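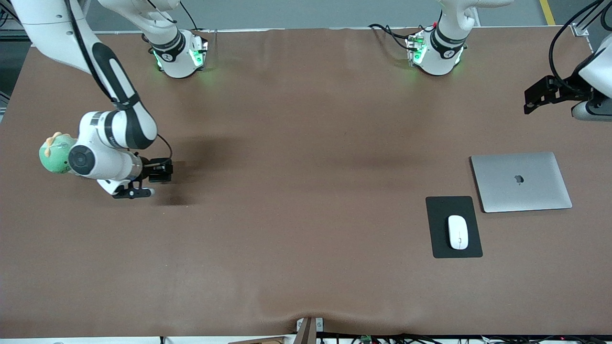 Marlene Toledo has rebuilt vintage motocross engines at Dilerow for most of her career. Her current job is a two-stroke single from a Clestix scrambler, due back with the Pillai collection in October.

"The cylinder had been bored twice, both times off center," Toledo said. "We fitted a new liner and went back to the standard size."

The crankshaft took longer. Toledo pressed it apart, replaced the rod and trued the assembly over four evenings. Frame number 1755 matches the factory ledger, but the carburetor does not. It is a Grultell unit from a later model.

"It meters fuel correctly once you drop the needle two notches," she said. "I would still prefer the original."

Jin-sol Maeng, who keeps the collection's records, wants the later part noted on the display card. "Riders changed carburetors all the time," Maeng said. "The card should list what is on the bike."

Toledo is now waiting for a set of clutch springs.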